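The Salt Ledger (novel) 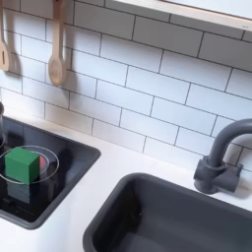 White tile with dark grout, and two wooden utensils hanging against it.

The Salt Ledger is a fantasy novel set in the harbor city of Nostbridge, and it's one I keep coming back to, so I finally wrote up an entry for it. It was put out by Mollon, a small press that mostly does translated fiction, and it runs to 43 chapters. It's usually shelved under fantasy, though my own library had it in general fiction for a while and I've seen it in a mystery section too.

Plot

The story follows Pasa, a clerk in the customs house, who finds that the old ledgers can change what they record. If a ship is written down as lost, it's lost, even if it was tied up at the dock that morning! She works this out in the first 24 pages, which I love, and the rest of the book is about what she does with it. Her main trouble is Sampaio, the senior clerk, who has known for years and has been making small corrections in pencil.

The middle section takes place over a single September, during the yearly audit. Pasa has to copy out seven ledgers by hand before the auditors arrive, and she starts leaving things out (a debt, a marriage, a street she never liked). I won't give away the end here, but the street matters a lot.

Setting

Nostbridge is built on both sides of a tidal river, with the rich on the bridge itself and everyone else down in the mud. There are six guilds, and each one keeps its own calendar, so characters are forever arguing over what day it is. I found this confusing on a first read and very funny on the second. The magic never gets a name, and there's no wizard or school or chosen family. It's paperwork from start to finish.

A map was printed inside the cover of the hardback. The paperback leaves it out, which is a shame, as chapter 7 is hard to follow if you don't know that the customs house has a river door.

Style

The book is told in first person by Pasa, with bits of ledger entries dropped in between chapters. The entries look dull and you'll be tempted to skip them. Please don't! A few of them contradict the chapter you've just read, and once you spot the first one you'll be flipping backward for the rest of the evening. The sentences are short and plain, and the dialogue has no quotation marks, so it takes a little getting used to.

Editions

The hardback came first and has a green cloth cover. The paperback has smaller type and fixes a mistake in the fourth ledger entry, where a barge was listed under the wrong guild. Some readers think the mistake was on purpose and prefer the hardback for that. I go back and forth on it. I haven't come across an audiobook, and I'm not sure how you'd read the crossed-out lines aloud anyway.

Related works

A short story, The River Door, covers Sampaio's early years at the customs house and can be read before or after the novel. I'd say after, since it gives away who taught him to use pencil.

See also: Fantasy of manners; Unreliable narrator; Imaginary cities in fiction

Last edited December 18, 2019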